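HASTTHORPE, 29th October — Can a machine tidy up after a family of four yet? After 142 household chores, tried over and over in a borrowed apartment kitchen, a laundry room and a small stockroom, the team at Trundetent has an answer it is happy to share: some of it, yes, and more than last year.

Trundetent today released the results of its Zirkoletti project, a long look at which everyday jobs a two-armed robot can finish without a person stepping in. Every chore on the list came from people who do it for a living or do it every evening at home, and the full list is free to read along with the results — the bad ones included!

Picking up and putting away came out best. Asked to clear toys and soft goods from a table into a box, the robot completed 1,000 pickups in a row under steady light with the box left in the same place. Move the box to the floor, or fill it nearly to the top, and things got shakier. The robot would let go too early, or press down on a full box and stop.

Laundry is a mixed bag. Towels are going well, and watching a stack of them grow is a real pleasure. Fitted sheets are still beyond it, and so are socks that have been pulled off inside out. Dishes landed somewhere in between. Mugs and plates made it into the rack, but the robot could not reliably tell a rinsed bowl from one with oatmeal dried on the bottom.

On the shop floor, the robot restocked boxed goods at a decent pace and struggled with anything in a bag. Tanabe, the housewares store that opened its stockroom to the project, has asked for a second round with produce nets and refill pouches, and that work starts in November. 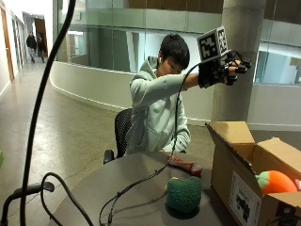 Soft things are the part of the project the team is most excited about, because a home is full of them and they never sit the same way twice. People handle them without thinking, so Zirkoletti learns from people's hands. Someone sits down at a round table with a few plush toys, a knitted broccoli among them, and wears a black sensor glove with a patterned marker cube on the back. An open cardboard box stands at the side, with a plush carrot in it. The team has now collected 1,000 of these hand recordings and is adding to them every week.

So are machines ready to do the chores? For a short list of jobs, in a room they know, Trundetent says they are close. For a whole house on a Tuesday night, they have a long way to go, and the company puts no date on it.

The chore list, the results and 2 hours of uncut robot footage can be found on the Zirkoletti project page. Schools and stores near Hastthorpe that would like to suggest a chore for the next round can write to the Trundetent press desk through the same page.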